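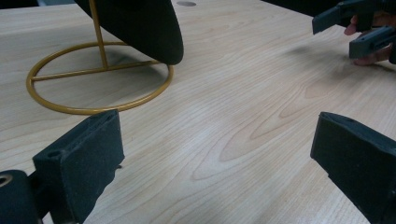

Gold metal stand marking my table, what do I put under it?

Posted by Zsófia Nyitrai

Hi all! I've got one of those gold metal stands with a big ring for a base and a bar across the middle, and it lives on my pale wooden table. The ring is just bare tube, no feet or pads at all. Whenever I shove it over to make room for my dinner I'm convinced it's going to leave a scratch, and I've already found one faint curved line near the window end (you have to crouch to see it, but I know it's there). I tried a folded tea towel and it looked daft. Any ideas that don't spoil the look?

Vilmos Pap

Felt dots, the little stick-on ones. Wipe the tube with a bit of washing-up liquid first and let it dry or they'll drop off within a week. I used 5 on mine, spaced round the ring, plus one under the crossbar if yours touches the table. They do slide sideways on a round tube, so cut them narrow. The Kidell ones I had left sticky gunk when I changed them, mind.

Ákos Csonka

just lift it instead of pushing it

Gergely Dudás

I'd go for clear silicone tubing slit down one side, and push it over the bottom of the ring. Doesn't show much and it grips. For the line you've already got, try a dab of furniture wax on a soft cloth, going with the grain. Test it on the underside first!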